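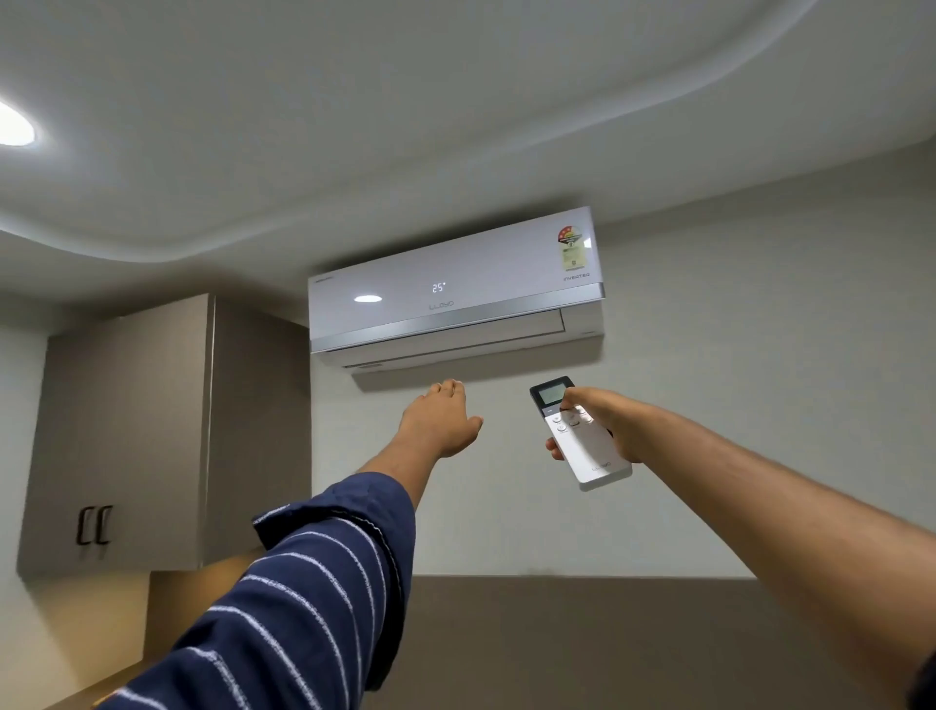

One reader of the earlier Ballorska page asked whether a wall split could be fitted in a room with a stepped false ceiling without spoiling the step, and whether the drain would run properly if it were. Both questions are dealt with in the notes.

Ballorska, upper rooms: cooling and ceiling

This page belongs to the Ballorska set and covers the cooling in the larger upper room. Drawings were done by Dultthorpe. Fitting and first start were done in June, after the ceiling had been painted and before the floor was finished. Wall make-up, wiring and lighting circuits are on their own pages and are not repeated.

Wall unit, Lloyd, marked INVERTER. Display at 25°. Energy label still on the right of the front panel.

Curved step in the false ceiling, with a round recessed downlight on the left. Ceiling off-white, wall pale grey-white.

Notes on position

The unit is on the solid wall. The opposite wall is a light partition and would have needed a backing board. Centre of the wall plate to the nearest corner is 1,951 mm. Centre of the wall plate to the ceiling is 282 mm. The first drawing put the unit lower, over the door, and was changed when the door head was raised.

The curve of the bulkhead was set out before the cooling was chosen. Cutting a flat section into it for the unit was considered and dropped. The whole curve was kept and the unit was placed to suit it. Air is drawn in at the top on this type of unit, so the gap above it was checked against the fitting sheet before the plate was fixed. Anyone copying the arrangement should go by the sheet for their own model and not by our dimension.

Notes on pipes and drain

Pipes leave through the wall behind the unit. The hole was drilled with a slight fall to the outside and sleeved. The drain follows the same route and is kept below the refrigerant pipes for the full length. There is no pump. The covered run on the outside wall is 1,254 mm to the first bend, then straight down.

Before the covers went on, water was poured into the tray and the outlet watched for ten minutes. The joint at the sleeve was wiped, left, and looked at again the next morning. No change.

Notes on use

The setting used in this room is 25°, with the fan on automatic. The louver is normally kept near level in the daytime so that the air travels along the room before it drops. With the louver fully down the desk is in the draught.

Filters are taken out and rinsed every 4 weeks in the warm months. A low step ladder is enough to reach them. The front panel is wiped with a damp cloth only, as glossy plastic marks easily.

Still to do

Seal round the outside sleeve to be painted. Isolator label to be replaced with a printed one. Lirkero has the same layout with the handing reversed and will have its own page when the covers are on.

Comments (5)

Guest: Is the outside hole in brick or block? I have a wall of the same age and the drill wandered badly on the last inch.

Ballorska pages: Block, rendered. We drilled a pilot right through first and then cored from both sides.

Guest: Thanks. Will try that.

Guest: We had the bulkhead flattened behind ours and I regret it. The joint in the plasterboard has cracked twice. I would leave the curve alone.

Guest: 25 is too warm for me at night, I use 23 with the fan on low. Could you give the fall on the drain? The page says slight, and my fitter and I have different ideas of slight.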